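The Last Wafer at Urnness
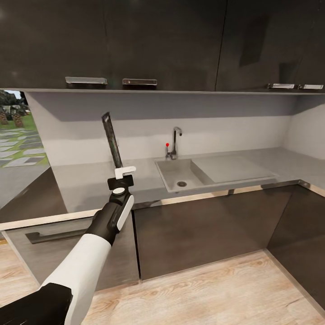

The line at Urnness was going to shut down on Tuesday at six in the evening, and Iolanda Sampaio had one wafer left that she cared about.

It was in a carrier with 24 others, third slot from the bottom. The rest were timing chips for a washing machine company. Hers had a design on it called Miranda, which she had drawn over four winters, mostly at night. Wiltow, who ran the plant, had let her put it through on the old process at no charge. He had told her to keep it out of the production log, and she had.

The plant made chips the way other places had stopped making them. The features were large. A new factory could fit 100 of Miranda's transistors in the space Urnness needed for one. Buyers used to come anyway, for parts that had to run in the cold or last a long time. Then Drirketti bought the building, looked at the electric bill, and sent a man with a tape measure.

At two o'clock the carrier came out of the last etch. Iolanda signed for it and walked it down the corridor to test. She had on the white suit and two pairs of gloves, and her glasses kept fogging. The corridor lights were already off at the far end.

Wiltow was in the test room eating crackers on the clean side of the glass, where he would have fired anyone else for doing it.

"They want the prober by five," he said. "It's sold."

"I need an hour."

"Take the hour."

She set the wafer on the chuck and lined up the needles. There were 40 copies of Miranda on it. The first one drew no current at all. The second drew so much that the supply cut out. The next several were dead in the same two ways, and she wrote each one down in pencil, open or short, with the row and column.

Wiltow came around and looked over her shoulder at the sheet.

"Edge dies," he said. "The edge is always bad here. You know that. Go to the middle."

"I'm going in order."

"Why?"

She didn't have an answer and kept going in order. He pulled up a stool. Someone in the hall was unscrewing a sign, and they could hear each screw drop into a coffee can.

In the fourth row, one of them came up. The current was a little high but it held steady. She loaded the first pattern and read back what the chip had stored. It matched. She loaded the second pattern, which was the long one, more than 4,000 steps, and watched the counter climb. It stopped about halfway.

"Is that a fail?" Wiltow asked.

"It's waiting for a clock. I forgot the clock."

She moved a cable and started it again. Her hands were sweating inside the gloves. When the counter got to the end, the screen printed a line of zeros, which meant no errors. She ran it again and got the zeros again.

Wiltow put the lid on the crackers. "What does it do, anyway? You never told me."

"It adds up a column of numbers and remembers the total when the power goes off."

"That's all?"

"It does it with very little power."

He nodded at that for a while. He had started at Urnness sweeping the loading dock, and he had never drawn a circuit, but he could tell a bad furnace by the smell of the room.

By the end of the hour she had seven good ones. She put a dot of ink on each bad die, slid the wafer into its plastic case, and taped the case shut all the way around. Then she turned off the prober, which took two switches and a key. She gave Wiltow the key.

"They'll ask me for the manual, too," he said.

"It's in the drawer. Half of it's in my handwriting."

The movers were early. They had a pallet jack and no suits, and they came straight through both doors with their boots on. Iolanda started to say something about the shoe covers. Then she held the door so they could get the jack over the sill.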